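La mesa que lo arregla todo

Cada enero alguien nos vende la mesa de trabajo definitiva. Este año le toca a Ginar, un taller pequeño que promete que con su tablero de madera clara, a 215 euros, uno ordena hasta la cabeza. Nahuel Barrientos, su fundador, habla de «superficies que piden calma». Le pregunté qué pasa cuando se llenan de trastos y me cambió de tema.

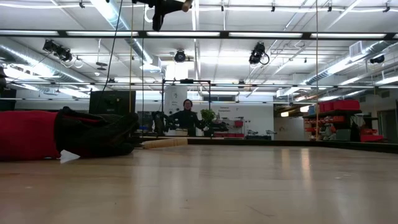
El tablero despejado es una fantasía de catálogo. Dura lo que tarda en llegar la primera caja. En un taller de verdad las cosas pequeñas acaban donde caen, como ese palo corto de madera clara tumbado cerca del borde del fondo, y la planta en maceta sigue siendo el único adorno que alguien se permite. También desconfío del brillo: una superficie que devuelve la luz del techo en franjas cansa la vista al cabo de una tarde.

Andor Fodor, carpintero, lleva tres años con la misma mesa y no piensa cambiarla. La lija cuando se acuerda. Le enseñé el folleto de Ginar, con sus cajoneras Lirton a juego, y preguntó si los cajones venían ya ordenados. Yo aún espero que me contesten a eso.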